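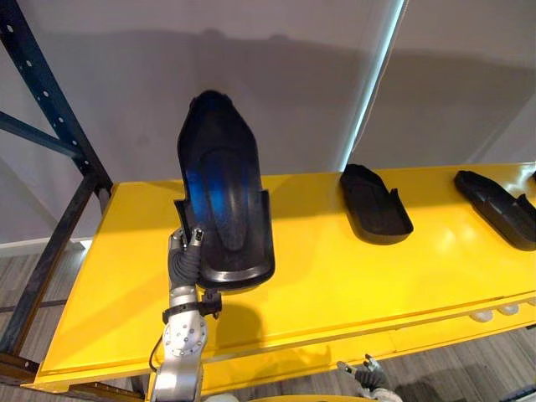
A black plastic fender-shaped part, held upright over a yellow shelf.

I bought my bike in May, two streets from the Mukstead ferry, for 60 dollars and a jar of my sister's pickles. No fenders, naturally. Anyone who has ridden the river path to Juvthorpe after a rainy night knows what that does to the back of a shirt!

So I asked Ebony Bolger, who has commuted that path since 2000 and owns more rain pants than I own pants. Her advice was simple – go long at the back, and go wide. Short ones look great (I tried a pair) and I still arrived at work with a stripe up my spine.

I'm on full-length ones now, and my socks have forgiven me. The seat still squeaks, though. I'm working on that.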